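Write the Table Down

Opinion, by Munther Geagea
Jun 29, 2020

Most arguments about safety rules for small robot arms are about the arm. How fast may it move near a person, how hard may it push, who is allowed to press start. Those are fair questions and there are standards for them already. My complaint is about the table.

In the labs I visit, the arm has a manual, a risk assessment and a laminated card with the stop procedure. The surface it works on has nothing. People put objects down, run the task, pick up the objects and go home. A month later someone tries to repeat the result and can't, and the first week is spent arguing over where the bowl was.

At Fosten we went back through 1684 runs from the past year. In 377 of them the log did not say what was on the table apart from the object being moved. We could tell you the speed of every joint. We could not tell you whether a plate had been in the way. I helped write that log format, so I take my share of the blame.

Lorcan Mac Giolla, who runs the test floor at Fadard, thinks a written layout rule is too much. His view is that a kitchen is messy, a robot meant for kitchens should cope with mess, and a fixed layout teaches it to cheat. I agree with the first two parts. But a layout rule doesn't require the same layout every time. It requires that you write down the one you used. Move the colander as often as you like, and log it.

The rule I would like to see fits on half a page. List every object within reach of the arm, including the ones that have no part in the task. Mark the positions against something fixed to the table. Note how the cables run, and check them with the arm at the far ends of its travel as well as at rest. Take one overhead picture and one from the side before the first run, and again whenever anything is moved. If a large item stays on the table, enter it as an obstacle with its height.

Fung-ping Yuen tried a version of this for 30 days with her group. It added 130 seconds to each setup. Some of her students grumbled, and two of them stopped grumbling in August when they had a paper to revise.

I would leave the wording to the people who have to follow it. A rule written by someone who never sets up a table will ask for the wrong things, and it will be ignored by the second week.

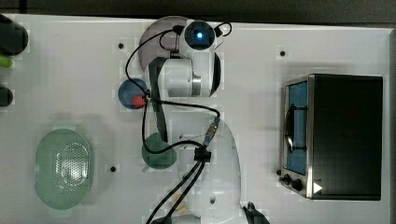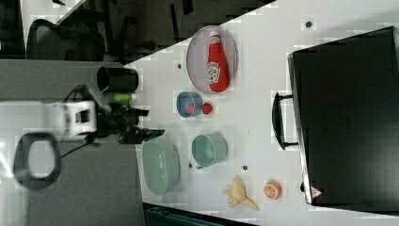

An arm at a table of kitchen items, from overhead with a toaster oven at the right (first picture) and at an angle with a ketchup bottle on a plate (second picture).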